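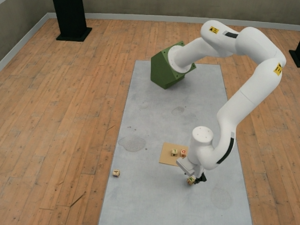

The arm in the simulated version of the cell, with its gripper lowered beside the block marked R. Image: Ccori

Ccori has changed the way it sets up its letter-block cell after a run of missed picks in March was traced to the mounting of the arm.

The cell, known in the workshop as Plelludance, uses one white jointed arm to pick up small lettered blocks and place them on a flat board. The arm is bolted to a tilted plate on a green pedestal, so a small error at the base grows larger by the time it reaches the gripper.

Hortensia Correa, who looks after the cell, said the fault came to light during a routine check of 351 picks. The gripper was closing 2 mm to one side of the block, and always on the same side.

"We changed the fingertips first, and that made no difference," she said. "Then we put a gauge on the plate and found it had shifted. One bolt had lost its tension."

The plate was taken off, cleaned and refitted, and the bolts were tightened in a cross pattern. The arm's zero position was then set again, joint by joint. The work took seven hours, most of it spent on measuring.

Every change to the cell is now tried in simulation before it goes on to the real arm. The model has the same pedestal, a long mat on a plank floor and four blocks, and the mat carries stains and patches of uneven colour. Correa said an earlier model with a clean, even mat had given results that were too good.

Under the new routine, the bolts are checked after every 150 hours of running, and the zero position is tested each morning before the first pick. The gripper is lowered beside a single block and the gap is compared with the figure stored in the model. If the two do not agree, the cell stays off until the base has been looked at.

Pususura, which runs a second cell of the same type, will take up the checks next month. Trukia supplies the bolts and gauges for both sites.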